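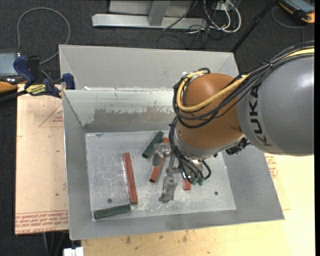

*A KUKA robot arm over a metal bin with blocks.*

Dec 20, 2022

## My tablets changed their colour

I have taken the same small tablet every morning for some years. It is called Antal, it is for blood pressure, and I take the 2 mg one. The tablet was always white and round, with a line in the middle, and the box was blue and white. I never thought much about it. I put it next to the coffee cup and swallowed it before the coffee.

Last week I collected my new supply from the pharmacy in Iltutthorpe. I opened the bag at home and the box was green. The tablet inside was pale yellow and a little longer than the old one, without the line. On the box there was another name, much longer, and under it the name of the company, Novetti. My first thought was that I had got the bag of another person. I checked the label three times. It was my name and my address, and the instruction was one tablet in the morning, as before.

It was already after six, so the pharmacy was closed. I had four old tablets left and I was not in any danger. Still, I did not like it. When something sits in your kitchen for years and always looks the same, you trust the look of it more than you know.

### What the pharmacist explained

The next morning I walked back with both boxes in my coat pocket. There was a queue up to the door, half of the people coughing. When it was my turn I put the two boxes side by side on the counter and asked which one was mine. The pharmacist said both.

She was patient with me. In the long name on the green box is the name of the substance, and when you look at the old blue box with good glasses, the same word is printed there too, in small letters under the big "Antal". I had never read it. The amount is also the same, 2 mg. The yellow colour comes from the coating, and the old tablet did not have a coating.

I asked why they changed it without telling me. She said that the wholesaler, Wanow, has not been able to send Antal since the end of November, and my prescription was written with the name of the substance, so she may give me any product which contains it. There should have been a sticker on the box that says "new brand, same medicine". She looked and there was no sticker. She said sorry for this and put one on, there at the counter, which I found a bit late but kind.

I also asked if the old one had been taken away for some fault. I had read in the news about medicines that were called back by the makers, and I had a whole story ready in my head. She said no, there was no recall of it, she would have received a notice. They simply could not get it at the moment. She did not know the reason and she did not want to guess, and I respected that.

### The line in the middle

One thing was not so simple. My neighbour takes the same medicine, but she takes half a tablet in the evening, and for her the line was important. With the new tablet you cannot break it in a clean way, and the leaflet says it should be swallowed whole. When I told her this over the fence she went inside directly to look, and her box was green as well. She had already cut two of them with a kitchen knife.

She telephoned the pharmacy and they arranged with the surgery that she gets the 1 mg tablets, one each evening. So it was solved in the same afternoon. But I think about people who live alone and do not have a neighbour with too much interest in boxes. They would go on cutting.

### Reading the leaflet, finally

On Sunday it rained the whole day and I read the leaflet of the new tablet from the first word to the last. I am a bit ashamed that I never did it with the old one. English is my third language and I was afraid it would be too difficult, but most of it was clear. The difficult part is the paper. It is folded so many times that it will never go back into the box, and the letters are so small that I used the torch of my telephone.

I compared it with the old leaflet, line by line — my husband laughed at me, but he also brought the ruler. The list of side effects was nearly the same, in a different order. The other ingredients are not the same. The new one has the colouring, and it has lactose. The old one had no lactose. For me this makes no difference, I drink milk. For my sister-in-law it would be a question to ask before the first tablet.

I did not find an answer to one question, which is whether I may take the four old tablets first and then start with the new ones. I asked this also, by telephone on Monday, and the answer was yes, only never both on the same day. It sounds like something obvious. But with two different boxes and two different names on the shelf, I can imagine very well how a tired person takes one of each. I put the blue box in front and the green one in the high cupboard until the blue was finished.

### What I do from now on

I made a card, the size of a bank card, and it is in my purse behind the library card. On it are the names of the substances I take and the amounts, without any brand. My husband has one too. His was more work, he takes five things, and for one of them we discovered that he had been using the wrong name at the doctor's since moving here. The doctor had always understood what he meant, luckily.

I also open the bag at the counter now, before I leave. The people behind me in the queue do not love me for it. It takes 48 seconds, my husband timed it on Saturday, he finds all this very entertaining.

And I measure my blood pressure more often for a while, in the morning after I sit quietly. The nurse said twice a week is enough, so I do it twice a week and not every day as I would like. The numbers go in the notebook where I already write the price of the heating oil (700 litres this autumn, I do not want to talk about it).

My mother, who is 92, heard the whole story on the telephone. In her village the pharmacy writes the name of the medicine on the box by hand, with a thick black pen, over whatever the factory has printed. She never looks at the rest. She wanted to know if the yellow ones taste better, and I had to tell her they taste of nothing.

If your tablets have changed also this winter, please write in the comments if you got a sticker. I am curious if it is only our pharmacy that forgets it. Please do not stop taking anything because of a new colour, ask first. The next post will be about the Christmas bread again, I have bought the wrong yeast.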